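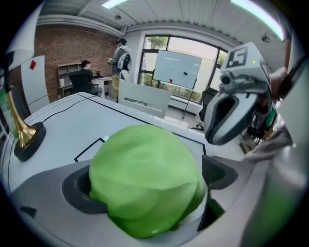
Slide 1: Bright green, and a bit crumpled.

Hi everybody, thanks for staying after lunch. Leave this one up while people sit down. Don't talk over it yet.

Opening: ask the room to write down a name for the green on the screen. One or two words, no looking at your neighbor. Give them a slow count of ten (I always rush this – breathe!). Then take a few answers from the back rows first. I'll get a lime, I'll get a couple of apples, and somebody will say "green," and that person is my favorite.

Who I am: I name paint for a living. I've been at Heltberg long enough to have put names on 387 colors, and I'd happily take back a good chunk of them. Pause for the laugh, move on if there isn't one.

Slide 2: the old fan deck
Hold up the real one, pass it around, get it back this time. Story of Josée Li and the beige. She had 9 beiges on her desk, all due the same afternoon, and she named them after the streets she'd lived on. Two of those still sell really well. Customers write in to ask where the streets are.

Slide 3: what a name has to do
It has to fit on the label. You have to be able to say it over the phone to a brother-in-law who's standing in the store. It can't promise something the color won't deliver, so I stay away from "sunny" now, after the letters we got about a yellow that went mustard in north-facing kitchens. My kitchen too, by the way.

Slide 4: foods
Why are there so many foods? People already know what they look like, and they like them. But food names get tricky with greens. Mint is fine. Avocado carries the whole 1970s on its back. Pea is a fight. We tested "Split Pea" with 166 shoppers, and the ones who'd grown up eating the soup hated it and the ones who hadn't thought it was charming. Mention that Oluwatosin Eze ran that test and is sitting in row two, so be nice.
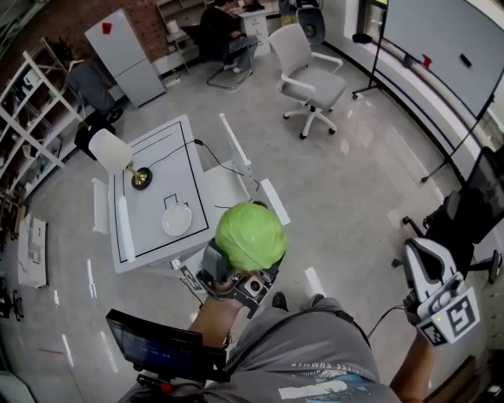
Slide 5: A paler green, with leaf veins. Gray T-shirt for company.

Back to greens. Ask them for a name again, same rules. Then ask who used the word "pale" and who used "light," hands up for each. I hear pale as a little chilly and light as friendly, and I can't prove any of it. Ineke Coppens hears it the other way around and we've been arguing about it since November.

Also say something about neighbors here. A green next to gray gets talked about differently than a green on a white card. When we choose names now we put the swatch against a gray board, a white board and a piece of old oak flooring I rescued from my own hallway.

Slide 6: the bad ones
Read out the 6 rejects. Don't explain them, just read them. Finish on "Damp Meadow."

Slide 7: your turn
Cards are under the chairs. Pairs, five minutes, one swatch each. Tyra Wallin has the spare pencils. If we're running over, skip the second round and go straight to questions.

Bring the fan deck home. Check row four.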